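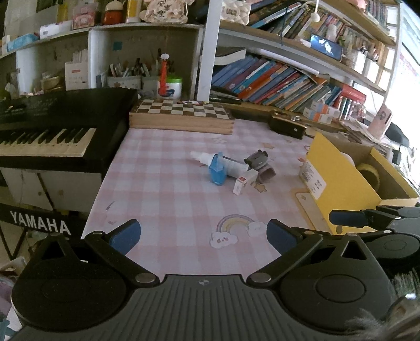

Most tablecloths sold for everyday use are one of three things: woven cotton, woven polyester, or a fabric base with a PVC or acrylic coating. The three behave differently enough that one set of care instructions is no use for all of them. Print makes the matter worse. A plain woven check carries its color in the yarn, so it fades evenly on both faces. A printed motif, such as the rainbow with smiling clouds on a pink and white checkered cloth, is another matter if it sits on the surface as pigment, and will go first wherever plates get dragged across it. I can't tell by eye which process was used on a given cloth. I test a corner.

The test is simple. Wet a white cotton rag, press it on the print for a minute, then rub ten strokes in one direction. Color on the rag means loose pigment or leftover dye. Repeat with a drop of detergent. If the second rag is clean, I wash at 86 F and stop worrying. If it isn't, the cloth gets washed alone.

Shrinkage is the other thing I measure. In February I bought a cotton cloth from Flulora, sold as 221 cm long. It measured correctly out of the package. After 2 warm washes and line drying it had lost 6 cm, all of it in the length, nothing I could detect across the width. That is 2.7 percent, which is normal for cotton that hasn't been preshrunk. Warp yarns are held under tension on the loom and relax in the first few washes, so the length goes and the width mostly stays. Buy for the drop you want after washing.

Dardo Huenchumán wrote to ask whether a tumble dryer on low changes the figure. I would expect more shrinkage from the tumbling alone, but I haven't run it on the same fabric and won't guess at a number.

Stains, in short. Protein (egg, milk, yogurt) gets cold water first, always. Heat sets it. Grease gets dish soap applied dry and left for fifteen minutes - water first just spreads it. Tomato is a mix of oil and pigment, so soap, rinse, then an oxygen bleach soak if the print passed the rag test. Sunlight does a fair amount of work on whatever orange remains. Candle wax should be scraped cold, then ironed between paper towels, except on coated cloth, where the iron will ruin the coating before it moves the wax.

Coated cloths don't go in the machine at all. Wipe, dry, roll. Folding leaves a crease that eventually cracks, and once the coating is cracked the backing takes up moisture and smells. I roll mine on a mailing tube.

Pascual Carrasco's comment on the last post was correct: I had the soak time for oxygen bleach in minutes and it should have been hours. Fixed now.

Next I want to compare hem types. The Willems cloth has a mitered corner and the Todau one is just overlocked, and after the same number of washes the overlocked edge has started to wave.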